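Offerings at the Household Altar: What We Learned in Pinden
Project report by Cường Tiêu and Nele Hollmann

When we began this project in May, we thought we would be writing mostly about incense. Then we started knocking on doors, and everybody wanted to tell us about fruit! We spoke with 28 families in Pinden who keep a small altar at home, and we were given tea in nearly every kitchen.

Many people told us that round fruit stands for wholeness, and that orange and gold colors call money into the house. One grandmother, who is 81 and very patient with our questions, changes her plate on the first morning of the lunar month and never lets the fruit spoil in front of the ancestors.

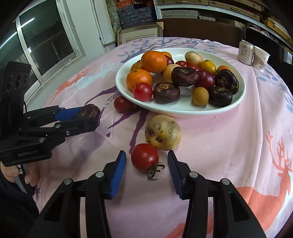
Where the altar stands

Most families like it to face the front door, a little above eye level, and well away from the bathroom. Nele drew floor plans for each home (her pencil ones are lovely), and we have put them in the appendix along with our interview questions.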